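WORKSHOP

Two Arms on One Rail

A home-built cell in Dredberg puts most of its effort into the frame

214 shares | 38 comments

The cell stands in a shared workshop in Dredberg, on a bench that used to carry a lathe. Its builder, a maintenance engineer who publishes build notes under the name Kobori, started with the frame and left the choice of arms until the metal was cut. Most hobby projects run in the other order, and most of them flex.

Kobori's frame is aluminum extrusion throughout. A grooved rail along the front edge carries both arms, each bolted down through a black base plate. The position of either base can be changed with a hex key, but every change means a new calibration, and the current spacing has been left alone since August.
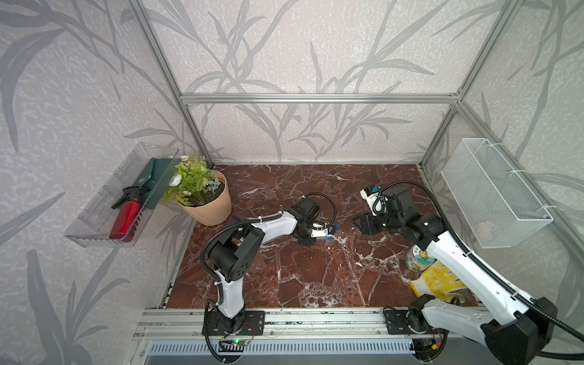 The Dredberg cell, with both arms bolted to the front rail. The spray bottle is kept in a clear tray on the left wall.

The walls are covered in wallpaper with a gray grass and leaf print. The floor has a reddish-brown marble pattern. Kobori chose both from a remnant bin for a total of $300 less than the machined panels first quoted, and the saving went into cable conduit. The build notes spend three pages on conduit alone. A loop that is too short pulls on the wrist at full reach - one that is too long catches on the other arm.

Control runs on Hesero, a scheduling program Kobori wrote for the project. It treats the area between the arms as a shared zone. One arm can hold the zone while the other waits, or both can enter under a reduced speed limit. The second mode took 2 rewrites. The first version checked the distance between the wrists and ignored the elbows.
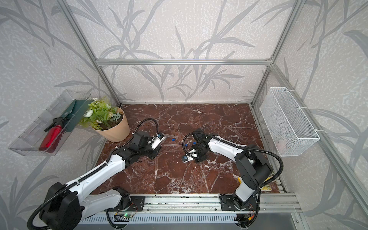

HARDWARE / SMALL PARTS

Clear rods and small blue pieces are harder to handle than their size suggests. A transparent part gives a vision system very little to work with, and a patterned floor adds edges of its own. Kobori's notes recommend fixing the lighting before touching the detection settings, then logging every missed grasp by position.

Work with both grippers close together also exposes errors in the frame. If the two bases disagree on where the floor is, the fault shows up as soon as the grippers have to meet. The calibration routine, named Irkance in the notes, touches each arm to 3 reference points and compares the results. It is run every Friday and after any bolt is loosened.

The remaining work is mostly wiring. Kobori plans to label both ends of each lead and publish a revised drawing of the rail, with hole positions for the base plates. A parts list will follow when the drawing is finished.

38 comments | Share this article

Get the Workshop newsletter by email. You can unsubscribe at any time.

RELATED
Squaring an extrusion frame without a surface plate
Cable conduit: choosing a bend radius
Used linear rails and what to check before buying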